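Durno Forums > Control Room and Projection > Displays
Thread: Seam color shift on a 2x2 rear projection wall

jirayu_s
Posted April 28, 2001

We have a 2x2 wall of Fekent cubes in a dispatch room, 51 inch diagonal each, fed from a Danen wall processor over analog RGB. The lower right cube has drifted toward magenta. On a full gray field the step at the seam is easy to see from the operator desks. On maps and camera feeds it is less of a problem, but the supervisors have the alarm list on a light gray background and it crosses the seam.

I have swapped inputs at the processor and the shift stays with the cube. Lamp in that unit was replaced at 3,000 hours, the other three still have their original lamps. Is this a lamp match problem or should I be looking at the color wheel?

Jirayu Suksawat

rackrail
Lamp. A new one next to three old ones never matches. Replace all four and rebalance. Anything else is wasted labor.

kw_hollis
Disagree with replacing all four on that evidence. A new lamp gives you a brightness step first and a color step second, and the color step is usually toward blue. Magenta means green is low relative to the other two. Check the green gain in the service menu before you order anything. If somebody reset that unit to factory values when the lamp went in, the other three are still carrying their site calibration and that one is not.

rackrail
The lamp change is what altered, so start with the lamp. I have done enough of these.

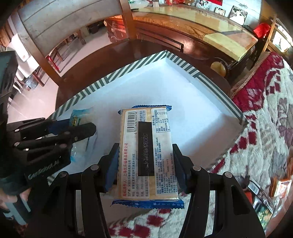
kw_hollis
Nobody is arguing about starting there. I'm saying four lamps is a lot of money to spend before opening a menu. Jirayu, what do you read for gain and offset on each channel? And did you let the wall run before judging it? Two hours minimum from cold, same pattern on all cubes.

jirayu_s
Wall runs around the clock so warm-up is not a factor. From the service menu:

Upper left: R 118, G 124, B 121
Upper right: R 116, G 125, B 119
Lower left: R 119, G 126, B 122
Lower right: R 128, G 128, B 128

Offsets are all zero on the lower right and small nonzero values on the rest.

kw_hollis
There it is. 128 across the board is the default on that series. The unit was reset.

surachet_c
Agree it was reset, but do not copy the numbers over from a neighbor and call it done. The gains compensate for the individual engine as well as the lamp. Procedure I use at the Suwannarat site, same cubes:

1. Set all lamps to the same power mode. Check this in the menu, do not trust the remote software.
2. Put up internal white at 80 percent from each cube's own generator, not from the processor. That takes the analog cabling out of it.
3. Measure x, y and luminance at the center of each screen with a contact meter. Room lights off.
4. Find the dimmest cube. Bring the others down to it with all three gains together.
5. Correct x and y on each cube with red and blue only. Leave green alone unless you run out of range.
6. Repeat at 22 percent using the offsets.
7. Go back to step 2 and check. The low end adjustment moves the high end a little.

Then switch to the processor and look at gray again. If the step returns, the problem is in the processor output levels or the cable.

Surachet Chareonsuk

rackrail
Step 4 throws away the brightness of the new lamp. If you match to the dimmest cube every time, the whole wall ends up dark by the third round. Which is my reason for changing them as a set.

surachet_c
It does give up brightness. In a dispatch room with controlled lighting that is acceptable. In a lobby I would change the set.

kw_hollis
One thing to add on step 5. With red and blue only, you can't fix a green deficit except by lowering the other two, so expect to lose more luminance on that cube. It has the new lamp, so there should be room.

jirayu_s
I have a meter but it is the suction cup type made for CRTs. Will it read correctly on a lenticular screen?

surachet_c
Absolute values will be off. Relative values between cubes are usable if you place it at the same spot and the same rotation every time. Do not use the suction cup on the screen surface. It can mark the lenticular side. Hang it from the cable with a counterweight.

jirayu_s
Understood. I can get a maintenance window overnight, one cube out of service at a time. Will post the readings.

rackrail
Post lamp hours for all four too.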